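Fillbridge Opens Its Shift Pay Board to Small Employers

SAWATZKY – I've spent most of my working life helping restaurants, nursing homes and repair shops find people, and the question I get more than any other is a simple one: "What's everybody else paying?" For years my answer was a shrug and a few phone calls. Starting this February, I can do a lot better than that!

My name is Kendra Melnyk, and I run Fillbridge, a staffing firm here in Sawatzky. We're opening up our Shift Pay Board, a running list of what local employers are offering for hourly work, sorted by job and by time of day. It covers 1753 posted shifts so far (nights and weekends included, which is where the pay really starts to move), and any employer with 35 or fewer people on the payroll can use it free of charge.

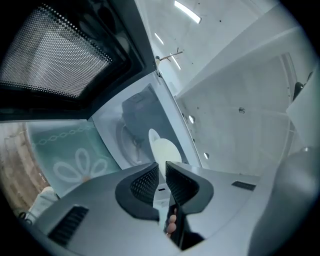 We built the board with Stunska, the scheduling software company across the river. Their people handled the plumbing and mine handled the arguing over job titles. Do you know how many ways there are to say "kitchen help"? I do now.

"Small shops lose good people over a gap they didn't know was there," said Lavanya Poduval, who heads product at Stunska. "They see the big warehouse rate on a billboard and figure they can't compete, when the job down the street is only paying a little more than they are."

I've seen that play out plenty. One of our first testers was Carter Hiebert, owner of the Vestetia bakery. He'd been trying to fill an early shift since summer and was ready to give up on it. He looked at the board, saw where he stood, and raised the starting rate for that one shift.

"I had a guy hired by Thursday," Carter told me. "I'd been rewriting the ad for months, and it was the number."

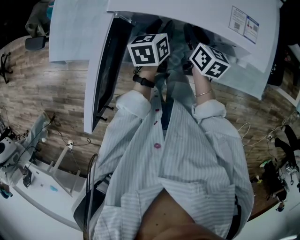

Raising pay won't fix everything, and I'd be a lousy recruiter if I told you it would. Plenty of workers tell us they'd take a steady schedule over a bump in their check, so the board also shows how far ahead each employer posts its hours. Oda Skjelbred on our team pushed hard for that, and she was right (I've told her so, and now it's in writing).

Employer names stay off the board. You'll see the job, the part of town, the rate and the hours. New listings go up every morning at 6.

We have room for 600 employers in this first round. To sign up, call the Fillbridge front desk or stop in, and bring your current rates along with you. Setup takes 20 minutes.

Press contact: Jaxon Bélanger, Fillbridge, Sawatzky office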